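Keeping the cloth bench in calibration

The cloth bench at Teltbridge has had its second full service, and I want the procedure written down before I forget the parts that never made it into the log. It covers the glove set, the marker cubes and the handheld gripper. The arm that replays the recordings is in Murnulport and has its own maintenance sheet, kept by Aniela Grabowska.

The gloves come first, as they get the most abuse. Each one carries electronic modules on the back and white cubes with square markers printed on the faces. The modules report finger motion and the cubes give the overhead camera the position of the hand. If a cube shifts on its mount by a small amount, every recording after that is wrong by the same small amount, and the solver won't complain. The residuals look fine. You only find out when the replay closes next to a collar instead of on it.

So the cube check is done by hand. I hold the glove still, push each cube sideways with a thumb, and feel for play at the base. Any movement and the mount comes off. The screws are tiny and go into printed plastic, so they strip if you lean on them. I used to put thread lock on them. It attacked the plastic and I had to reprint a pair of mounts, and I now use a dab of hot glue over the head. It's ugly but it peels off clean.

Marker faces get wiped with a dry cloth. No alcohol, the print smears. A scuffed corner is enough reason to replace a label, and a new label means running the cube calibration again for that glove. It takes 18 minutes if the lights have been on for a while, longer if somebody opens the blinds in the middle of it.

Next is cabling. The control box sits at the left front of the table and the cables go up from it to the gloves. Most of the faults I've logged on this bench have been at the connectors, and most of those on the left-hand side, where the run is short and gets pulled sideways when the wearer reaches across. I check strain relief, then put the gloves on and work a piece of clothing with the logger running. Clenching and unclenching a fist in the air doesn't show the same faults. A shirt does: pinching the fabric and pulling it sideways loads the fingers and the cables together.
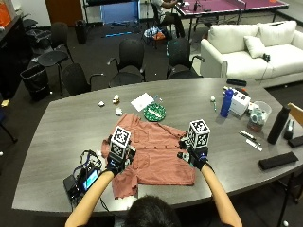 Both gloves on a button-up shirt, control box at left.

For the shirt pass I watch the dropout counter in the Sikora logger. Up to 5 dropped packets over the pass is acceptable to me. At 8 I reseat the connectors and repeat. Anything above that is a cable, and there's no point repeating, just swap it and label the old one. Please label the old one. I found a bad cable back in the spares box last June and lost most of an afternoon to it.

Marker visibility is logged in the same pass. I want a cube face detected in every stretch of the recording where a hand is moving. Where detection drops out it's usually the wearer leaning in, and the fix is chair height or where the garment is placed, so check those before touching the camera. Moving the camera means redoing the table calibration, which I put off for as long as I decently can.

The handheld gripper has fewer parts and its faults are easier to see. Jaw pads: look for glaze and lint, clean with a damp cloth, replace when the edge has rounded. Trigger linkage: one drop of light oil at the pivot, wipe off the rest. Lens: air first, then a lens tissue. It's a very wide lens, so dirt near the rim lands in a part of the image that gets stretched a good deal when it's unwarped, and a speck I'd ignore on an ordinary camera can hide a marker.

The lens calibration file lives in the Grinix folder with the serial number in the name. Check that it matches the unit in your hand. The software loads whatever file it finds and doesn't tell you.

Exposure is fixed by hand, with the largest textile on the table. If you set it on the bare pale surface, the cloth comes out too dark and the weave disappears, and the weave is what the tracker holds on to. A terry or waffle towel is good for this. With the towel down I adjust until the texture is readable in the folds and the nearest marker still has clean black-to-white edges, then lock the gain and write it on the sheet. This time it ended up at 80 on the gripper's own scale.
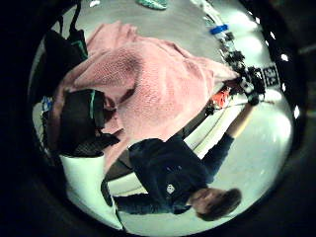
Sem Timmermans objects to the fixed gain. He'd let the exposure float and sort it out in processing, on the grounds that a locked value only suits the table it was set on and people will carry the gripper elsewhere without resetting it. He's right about the people. My trouble with floating exposure is that it changes when a dark sleeve comes into view, and the tracker reads that change as motion. We've agreed to run both on the same towel and compare drift before either of us brings it up again.

Things still open after this service: the left glove needs a longer cable, the spare jaw pads are a slightly harder compound than the old ones and I haven't tested them on thin cotton, and the cube calibration script still writes its output over the previous file. Until that's fixed, copy the old file somewhere else before you run it. I keep mine in a folder called old, next to one called old2 that I should probably delete.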